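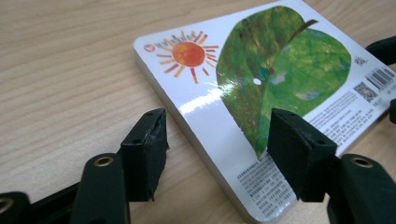
The case for shelving board books separately

Most homes and nearly all nurseries shelve children's books by height, or by nothing. My argument is that they should be shelved by construction, with board books kept apart from paper ones, and that the usual objections do not survive a month of use.

A board book is a different article from a picture book. The pages are thick, the corners are rounded and the weight is high for the size. Stand a row of them next to thin paperbacks and the paperbacks lose. They bend at the spine, slide under the heavier neighbours and come out creased. The board books suffer less, but a child pulling at one brings down whatever was leaning on it.

The playgroup I help to run in Flirstead owned 261 books when we last went through them in November. Of these, 88 were board books, mixed in with the rest along one long shelf. We took out 13 paper books too badly torn to mend. Every one had been wedged between boards. I do not offer this as proof, but it was enough to change the shelf.

The board books now lie flat in two low trays, back cover up or front cover up as they fall. Sutrisno Menon, who looks after the library at Lirdale, objects to this. He holds that a book should present its spine, and that a child who learns to read spines early will find any library easier later on. The point is reasonable for a child of six. For a child of two it is beside the matter. At that age a book is recognised by a leaf, a sun or a patch of green, and the spine of a board book rarely carries any of those.

The back cover deserves more credit here than it gets. It is treated as a place for the barcode and the small print, yet on a good many board books the artwork is as large on the back as the front. A tray gives it a fair chance of being seen. A shelf hides both sides.

Corey McKinnon raised a better objection, which is floor space. A tray takes up more of it than the same books standing upright. That is true, and in a narrow room it may settle the question -- though a tray on top of a low cupboard costs nothing.

Cleaning also favours separation. Glossy board covers can be wiped with a barely damp cloth and dried at once. Paper pages cannot. With the two kinds mixed, the whole shelf tends to get the gentler treatment, meaning none. We wipe the trays' contents every Wednesday after the morning session, edges included, and stand the books slightly open until lunch. Water left along the edge of a board page will lift the layers, and no glue I have tried puts them back flat.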